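The Flestemholm Bench Rules, reviewed after a long stretch of kitchen work

Jul 16, 2020

I have a soft spot for rulebooks, which my friends find a little worrying. So when the Flestemholm Bench Rules came in the mail (a spiral-bound handbook, a pack of checklist cards and a roll of floor tape, all in one box) I cleared my evening and read the whole thing with a pot of tea. It's written for people running a robot arm at household tasks on an ordinary counter, and it's the first set of its kind that I've wanted to keep using after the review was done.

The handbook has 16 rules, sorted by when you need them: before power, before motion, during, and after. Rule 1 asks you to set out the work area and then look at it from straight overhead, with the arm at the edge and everything it might reach in view. I thought that was fussy. Then I did it, and moved two things.
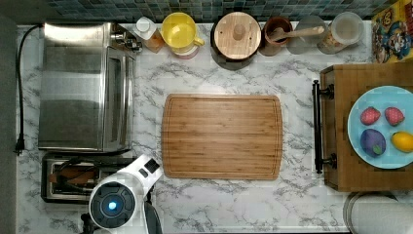
Pulteck wrote in to say that the overhead check is fine for spacing but tells you very little about height, and that a tall jar at the back deserves its own line on the card. I agree, and I've penciled one in.

The clearance rules are the best part of the book. You pick one working surface, a cutting board in my case, and keep a bare strip of counter between it and anything with a cord or a door. The authors don't give one magic distance for everybody. They have you work it out from your own arm's reach and stopping distance, and there's a worksheet for it that took me

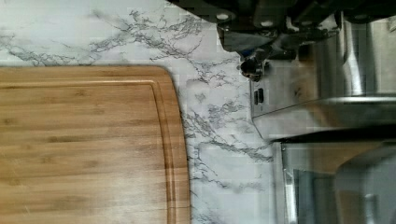 a good part of an afternoon, mostly because I kept going back to measure again. It was worth the trouble. Once the worksheet is filled in you can tape it up by the counter and anyone on the team can set up from it.

I was less happy with the section on cords. It says to unplug any appliance that isn't part of the task, and to keep the plug where you can see it, which is sound advice. It then spends 8 pages on labeling cables, and I'm afraid I skimmed. 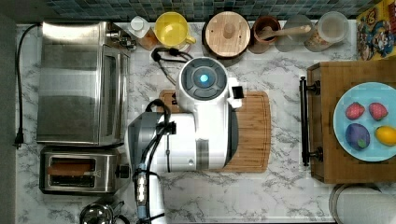 Reading time: 10 minutes

Back to the things I liked! Rule 9 says to begin with stand-ins. Toy fruit on a plate will teach you plenty about grip and approach before you let the arm anywhere near a real plum, and cleanup is a good deal easier. The rule also asks you to write down which items were used and how they were arranged, so the next person can repeat your run. Damgaard's older guide mentions this in a footnote; giving it a full page was the right call. 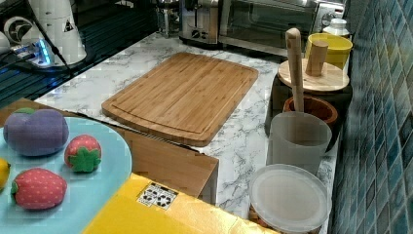

Nundness

The cards are sturdy and wipe clean, though the print is small and I'd happily trade the tape for a larger set. I'd also like a proper page on handing over between two operators – right now it's one line, and that's the moment when people start assuming things. A revised edition is planned for October, and I hope that gets fixed.

Would I buy it again? Yes, and I'd buy a second pack of cards while I was at it. If you already have a safety procedure you trust, get the handbook alone and borrow the clearance worksheet from it.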